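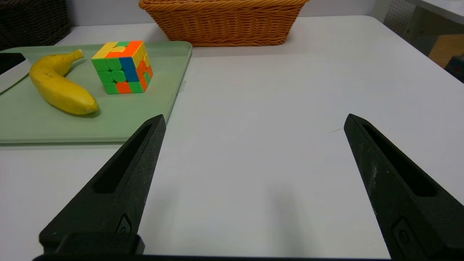
Call for Participants: Sumora Scalp and Scalp Care Home Use Study

Drevberg is looking for adults with a dry, flaky or itchy scalp to take part in a home use study of Sumora, a leave-on scalp lotion, and its matching shampoo. The study is run from our test salon in Festitz. Applications are open now and close on Monday, February 28, 2022.

Drevberg tests hair and scalp products for companies that make them. We do not sell products to the public and you will not be asked to buy anything. The lotion and shampoo in this study are made by Bratu, who pays us to run the test. Bratu will see the results but will not be given your name or contact details.

What the study involves

The study lasts five weeks. During the first week you wash your hair with a plain shampoo that we give you and use nothing else on your scalp. For the remaining four weeks you use the Sumora shampoo each time you wash and put the Sumora lotion on your scalp every evening. Half of the participants will get the finished lotion. The other half will get a version that leaves out one ingredient. You will not be told which one you have until the study is over, and the staff who check your scalp will not know either.

You come to the salon in Festitz five times:

Visit 1, before the first week. We go over the consent form, ask about your hair and health history, and do a patch test on the inside of your forearm. Allow an hour and a half.

Visit 2, at the end of the first week. A technician looks at your scalp under magnification, takes readings of oil and moisture at several points, and hands out your products. Allow one hour.

Visits 3 and 4, during the product weeks. Same readings as Visit 2, plus a short talk about how you are getting on. Allow 45 minutes each.

Visit 5, at the end. Final readings, return of all bottles including empty ones, and a written questionnaire. Allow one hour.

Between visits you keep a diary. It takes a few minutes each evening. You write down whether you washed your hair, whether you used the lotion, how itchy your scalp felt on a scale of 0 to 10, and anything else you noticed. The diary is on paper. If you would rather fill it in on your phone, tell us at Visit 1 and we will set that up.

Who can take part

We have 20 places left. You can apply if you

are between 18 and 65 years old
have had flaking, tightness or itching of the scalp on most days in the past month
wash your hair at least twice a week and are willing to keep to your usual number of washes
can get to Festitz for all five visits
can read and write English well enough to keep the diary

All hair types are welcome, from straight and fine to tightly coiled. We would especially like to hear from people with curly or coiled hair and from men with short hair, as both groups are under-represented among the people who have signed up so far. If you wear braids, twists, locs or a sewn-in weave, please mention it on the form. It does not rule you out, but the technician needs to be able to reach the scalp at the crown and behind the ears on every visit.

Who cannot take part

You should not apply if you

have been diagnosed with psoriasis of the scalp or have open sores on the scalp
are using a prescription scalp treatment now or have used one in the past four weeks
have used a medicated dandruff shampoo in the past two weeks
have had your hair colored, bleached, relaxed or permed in the past four weeks, or plan to before the study ends
have ever had a serious reaction to a hair product, fragrance or preservative
are pregnant, breastfeeding or trying to become pregnant
are taking part in another product study or have done so in the past month
work for a company that makes or sells hair products, or live with someone who does

If you use a medicated shampoo and it is working for you, please keep using it. We do not want anyone to stop a treatment in order to qualify.

Rules during the study

Use only the shampoo we give you. You may keep using your own conditioner as long as you put it on the lengths and ends and keep it off the scalp. Styling gel, mousse and hair spray are fine if you used them before. Dry shampoo, scalp scrubs, scalp oils and clay masks are not allowed for the full five weeks. Haircuts are fine. Swimming in a pool is allowed but must be noted in the diary, along with whether you wore a cap.

Do not wash your hair on the day of a visit. Your last wash should be the evening before, and on the evening before a visit you skip the lotion. Come with your hair down or loosely tied and without any product in it. There is a basin and a hair dryer at the salon if you want to rinse and style your hair before going back to work.

Store the lotion at room temperature and away from sunlight. Please do not let anyone else in your household use it.

Payment

Participants who finish the study are paid $473. Payment is made by bank transfer or check within two weeks of Visit 5. If you leave early, you are paid for the visits you attended and the diary pages you turned in. If we ask you to stop for a medical reason, you are paid the full amount. Parking behind the salon is free for study visits. We do not pay for gas or bus fares separately.

A missed visit can be moved by up to two days if you call ahead. A participant who misses two visits without calling will be taken out of the study.

Possible side effects

Most people notice nothing beyond a light feeling of coolness when the lotion goes on. Some people may get redness, stinging or more itching than before. The lotion can also make fine hair look flat at the roots. If your scalp burns, swells or breaks out, rinse it with plain lukewarm water, stop using the products and call the study phone number, which is printed on the cover of your diary and is answered every day from 7 a.m. to 10 p.m. A dermatologist is on call for the length of the study and will see you free of charge if there is a reaction.

Taking part may or may not help your scalp. The study is a cosmetic product test and does not replace a visit to a doctor.

You can leave at any time and you do not have to tell us why.

Your information

Your application form is kept in a locked file and is destroyed within six months if you are not chosen. If you are chosen, your readings and diary are stored under a number. The list that links numbers to names stays with Drevberg. Close-up pictures are taken of the scalp at Visits 2 and 5. They show a patch of skin and hair roots and do not include the face. You can take part in the study and say no to having your pictures used in reports. There is a separate box for this on the consent form.

Visit times

Visits can be booked on weekdays from 8 a.m. to 6 p.m. There are a few early evening slots, which go first to people who cannot come during working hours. Please list at least three times that suit you on the application. We will try to keep you at the same time of day for all five visits, as oil readings change between morning and evening.

The salon is on the ground floor and has a step-free entrance on the parking lot side. The wash basins can be lowered. If you need any other arrangement, write it in the comments field.

Children cannot be looked after at the salon. A friend or family member is welcome to sit in the waiting area.

How to apply

Fill in the application form on our website or pick up a paper copy at the front desk in Festitz. Paper forms can be handed in or mailed. Either way we need

your name, age and a daytime phone number
a short description of your scalp trouble and how long you have had it
the names of the shampoo, conditioner and styling products you use now
the date of your last color, bleach, relaxer or perm, if any
a list of any medicines you take
your three preferred visit times

Do not send photos with the application. Everyone who applies will hear from us within five working days of the closing date. People who seem to fit will get a phone call of 10 to 15 minutes and, if all is well, a date for Visit 1. If all places are taken, we will ask whether you want to be on the list for the next scalp study, planned for August.

Questions about the study can be sent to Mackenzie Morin, participant coordinator, through the contact form, or asked by phone during salon hours. Please put "Sumora scalp study" in the subject line.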